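Skirnus supply notes: README

Skirnus is a set of short news items on phone makers and their parts suppliers, gathered by Drondard and cleaned up for anyone who likes following the hardware business. Version 2 is out and it's a big step up!

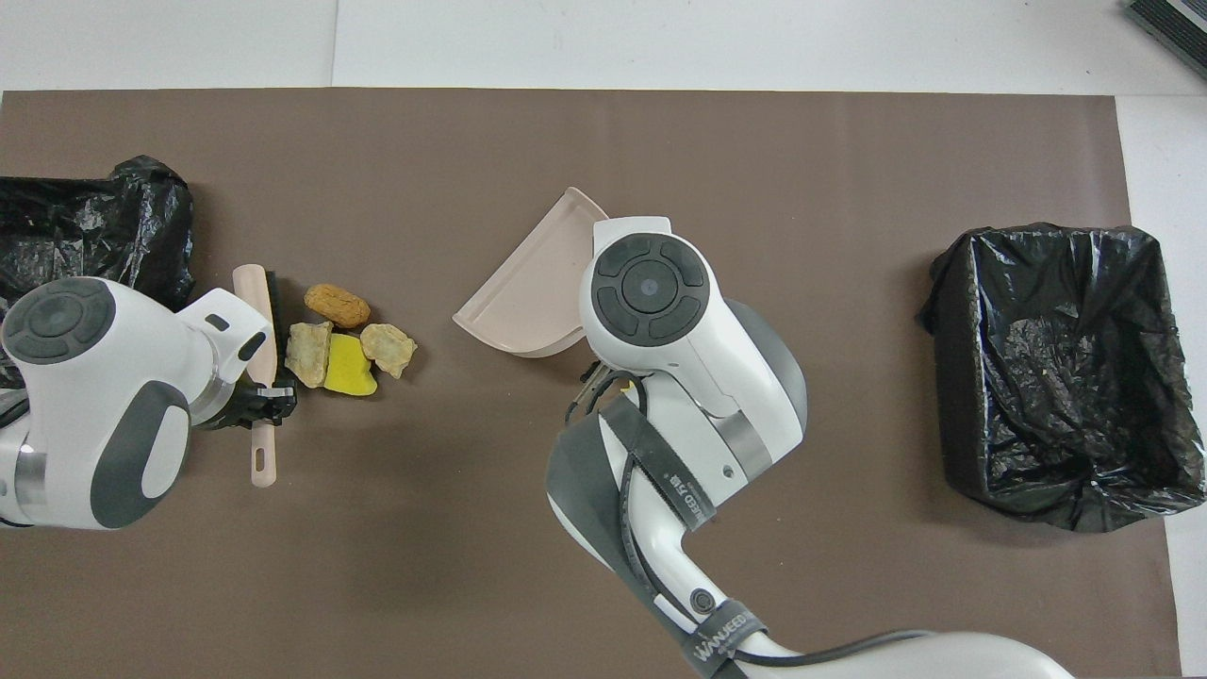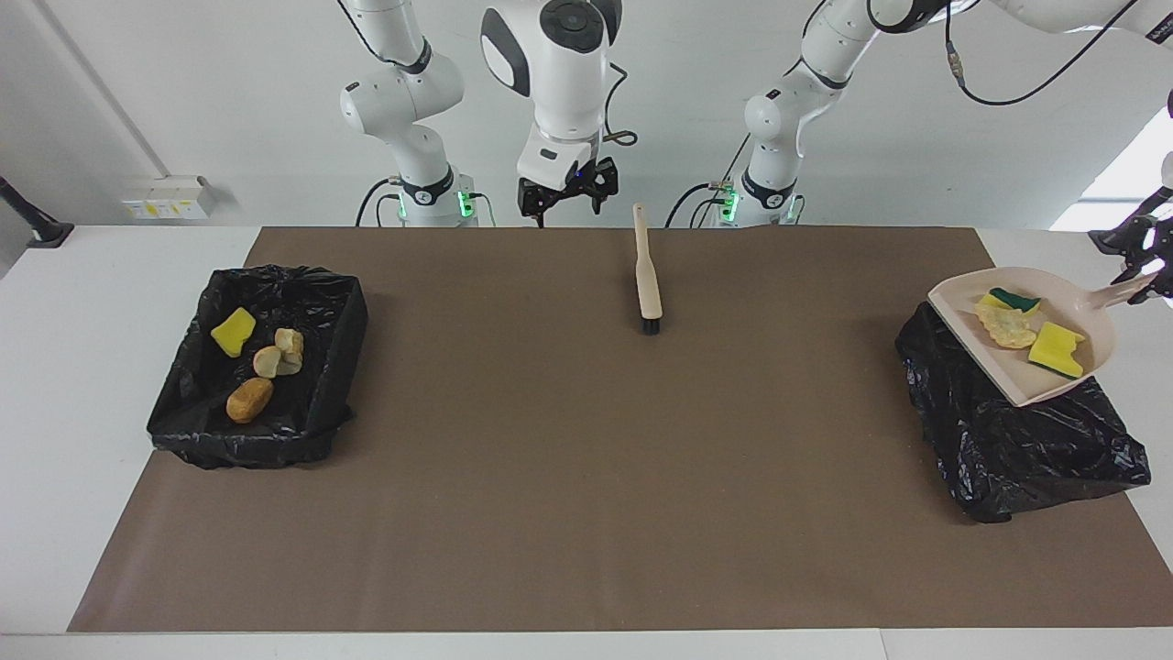

Each row holds one item: headline, body, supplier, part type and the month it ran. There are 330 items from 30 suppliers, and 97 of them cover changes in screen or camera module orders (my favorite part, there's so much going on in there). Part type is a loose field, so please don't treat it like a garbage bin lined with black plastic where anything can land; if an item fits no type, leave it blank. Repeats of the same wire story were merged in June.

Files
items.csv
suppliers.csv

Known gaps: battery makers are thin, and Hundeo entries before version 2 have no month. Fixes are very welcome, send them in!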